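How to check native seed before you sow

Old seed of native grasses and wildflowers often sprouts poorly. A simple paper towel test tells you how much to sow.

1. Mix the seed in its bag and take a small sample from the middle.

2. Dampen a paper towel, wring it out and lay the seeds in rows so they don't touch. 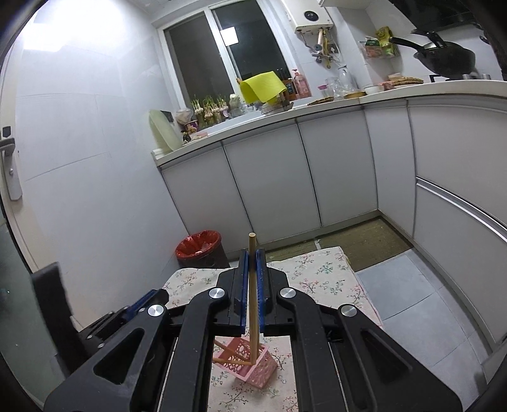

3. Roll the towel loosely and put it in a plastic bag. Write the species and seed lot on the bag.

4. Keep it at room temperature. Check after 7 days, take out any sprouted seeds and write down the number. Add water if the towel feels dry. 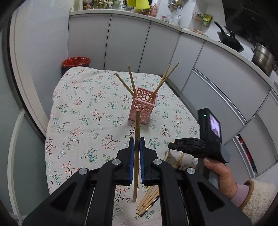

5. Check again each week until nothing new comes up. Our last Stevwood lot of little bluestem finished at 66 percent, so we sowed it heavier than the label said.

Some species need a cold, damp rest first – milkweed is one. Leave those in the refrigerator for 6 weeks before step 4.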